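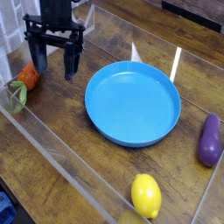 Grinia club kit, open gripper and blue plate

Grinia Pick & Place Set, for school robot clubs. Toy produce, plate, clear acrylic walls. Arm and gripper sold seperately, see Vonico page. Item no. 1317. Ships in 6 days, new stock since July. 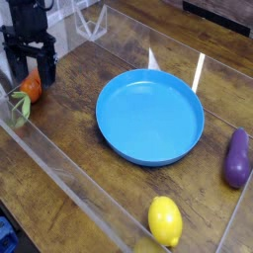 Club rounds run 300 seconds. Teams program the arm to put the produce on the plate, any order. Start with the carrot, leafy top and all, then try the smooth lemon or the eggplant. Harder then it looks. Score sheets included, spare parts from Flandent. Questions: ask for Lies Kuipers.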